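Holst pauses kitchen arm trials after grip fault

February 2, 2021
By Riaan Matlala

SONIMTHORPE — Holst has paused trials of its Fivitz kitchen arm after a software fault caused the gripper to hold on to items when it had been told to release them. No one was hurt.

The fault showed up in simulation, in a set of 300 runs over a modelled cooktop, and was then repeated on a test unit at the company's Sonimthorpe site. In 14 of the runs the arm stayed above the burners with its fingers closed and did not report an error.

Holst has asked the 46 households in the home trial to switch their units off at the wall and leave them off. Anyone whose arm has stopped while holding something should not try to pull the item free.

"The arm should have flagged the fault and moved clear of the cooktop. It did neither," said Yaw Ankrah, head of safety at Holst. "We're not restarting until it does both."

A fix is being tested now. Holst expects the home trial to resume in June.
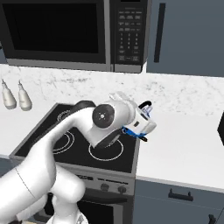
Households will be contacted by phone before any unit is switched back on, and a technician will visit each home to install the update.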